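분류: 사람과 일 > 작업대 이야기

카이룰 라주 씨의 작업대는 검은색이다. 처음에는 밝은 회색 상판을 썼는데 흰 부품이 잘 보이지 않아 바꿨다고 한다. 그가 드로벨(Drovell)에서 맡은 일은 작은 흰색 부품을 트레이에 정리하고, 작업이 끝나면 다시 제자리로 돌려놓는 순서를 만드는 것이다.

"사람들은 정리라고 하면 마지막에 하는 일로 생각합니다. 저는 아침에 제일 먼저 합니다. 전날 누가 블록을 어디에 두었는지부터 봅니다."

블록에는 흑백 사각 마커가 붙어 있다. 그는 마커를 종이에 인쇄해 잘라 붙이는 방법을 오래 써 왔다.

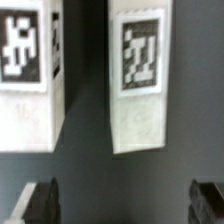 "종이는 모서리가 먼저 일어납니다. 손이 자주 닿는 면은 한 달을 못 갑니다. 9월에 전부 새로 붙였습니다. 142장이었고 이틀 걸렸습니다. 자르는 것보다 똑바로 붙이는 게 오래 걸려요."

비뚤게 붙은 것은 떼어 내고 다시 붙인다. 떼어 낸 자리에 풀이 남으면 알코올로 닦는다. 라주 씨는 이 과정을 종이 한 장에 적어 서랍 안쪽에 붙여 두었다.

보관함은 린울스테드(Linulstead) 창고에서 쓰던 것을 가져왔다. 칸이 24개인데, 블록을 넣는 칸과 컵을 넣는 칸을 나누지 않았다가 한동안 고생했다고 했다. "컵이 블록 밑에 깔리면 찾을 수가 없습니다. 지금은 컵만 위쪽 칸에 넣습니다."

작업대 위에서 자리가 정해진 물건은 많지 않다. 마커 네 개가 두 줄로 놓인 흰 판이 그중 하나다. 라주 씨는 이 판을 기준으로 나머지 물건의 자리를 잡는다.

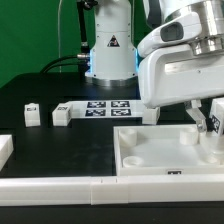 글 · 편집부 / 도움말 · 카이룰 라주(드로벨)

판이 조금만 돌아가도 그날 적어 둔 위치는 다 다시 재야 한다. 그래서 청소할 때도 판은 들지 않고 둘레만 닦는다. 새로 온 사람에게 가장 먼저 알려 주는 것도 이것이다.

트레이는 얕은 것을 고른다. 깊은 트레이를 써 본 적도 있는지 물었다.

"일토덴트(Iltodent)라는 이름으로 진행한 작업에서 썼습니다. 안에 있는 게 옆에서 안 보여서 불편했습니다. 꺼낼 때 벽에 걸리기도 하고요. 얕으면 쏟아질까 봐 걱정하는데, 옮길 때 두 손으로 들면 됩니다."

작은 컵은 트레이 안에서 서로 떨어뜨려 놓는다. 붙여 두면 하나를 집다가 옆의 것까지 넘어지기 때문이다. 간격을 자로 재지는 않는다. 손가락 두 개가 들어가면 충분하다고 했다.

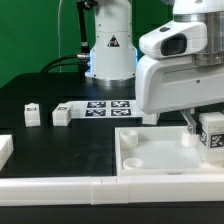
블록을 쌓는 일에 대해서는 의견이 갈린다. 동료 가운데는 쌓지 말고 모두 바닥에 펼쳐 놓자는 사람도 있다. 라주 씨는 자리가 모자랄 때만 한 단 올린다. 마커가 있는 면은 앞으로 돌려 둔다.

"두 단까지는 괜찮습니다. 그 위로는 안 올립니다. 지나가다 책상을 치는 사람이 꼭 있어요."

케이블은 작업대 뒤쪽으로 보낸다. 앞으로 나오면 트레이를 밀 때 걸린다. 묶는 끈은 천으로 된 것을 쓴다. 플라스틱 끈은 한 번 조이면 잘라야 해서 쓰지 않는다.

하루가 끝나면 그는 컵부터 치우고 블록을 치운 다음 트레이를 닦는다. 마른 천으로 한 번, 젖은 천으로 한 번이다. 보관함 뚜껑에는 날짜를 적지 않고 넣은 사람 이름만 적는다. 물어볼 일이 생기면 이름만 있으면 된다고 했다.

다음 달에는 종이 마커 대신 블록 면에 바로 인쇄하는 방법을 시험할 계획이다. 견적은 라오(Rao)에서 받았고, 우선 100개만 맡기기로 했다.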